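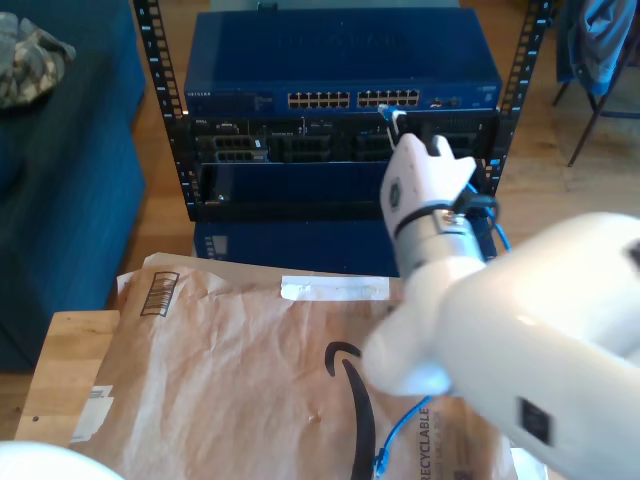 O cabo de rede, ou cabo de par trançado, é aquele fio que quase todo mundo tem atrás de algum móvel e só lembra que existe quando a internet cai. São oito fios de cobre, trançados dois a dois – e a trança importa, viu? É ela que segura boa parte da interferência.

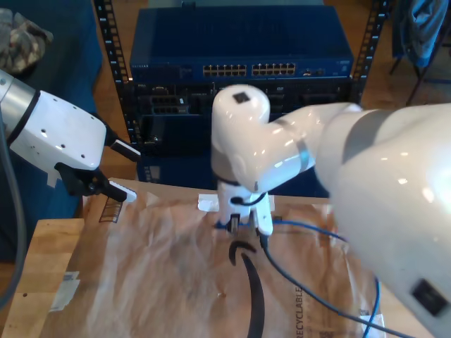
As categorias confundem muita gente. O Cat 5e dá conta de gigabit em até 100 metros, e o Cat 6 chega mais longe em velocidade. Quando montei a rede da Dedholm, em maio, gastei mais de 300 metros de Cat 6 da Nustar e não me arrependi!
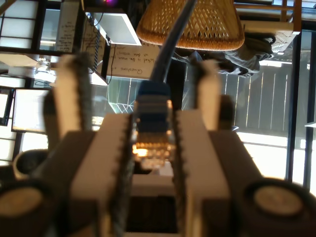 O conector se chama, a rigor, 8P8C, mas eu digo RJ45 como todo mundo. Existem dois padrões de pinagem, T568A e T568B, e as duas pontas devem seguir o mesmo. Gosto de plugue transparente, como esse preso aí entre as duas garras, porque dá para conferir a ordem das cores antes de crimpar.

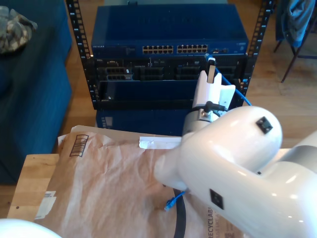 Na outra ponta costuma estar o switch, que distribui o tráfego entre os aparelhos. Em casa ele fica em qualquer prateleira; em empresa vai para o rack, muitas vezes no alto, como o NETGEAR azul da foto. Eu deixo sempre uma folga de cabo atrás dos trilhos e etiqueto as duas pontas.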